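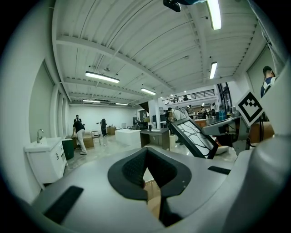

Concrete floor, Gullthorpe

Thịnh Đinh wrote:
> Does anyone know if the reading room in Tridstead still lends
> out the older maps? I need the Visser set for April.

They do, but only 18 sheets at a time, and you have to sign for them at the desk. I took some 30 home last year under the old rules - that has stopped. Ask for the Werau sheets too, as they fill the gap on the north side.

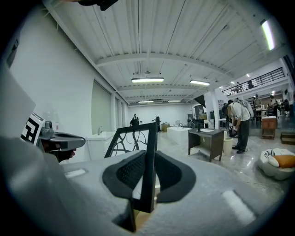
Copies cost 20 cents a page and the large sheets have to be ordered ahead. I would get the river sheet copied and put up on a wall where you can look at it every day. A thin black frame like that one, with the branching dark lines on white, is about the right look for it. Sheet 69 is torn, so leave it out.

Tuấn Lưu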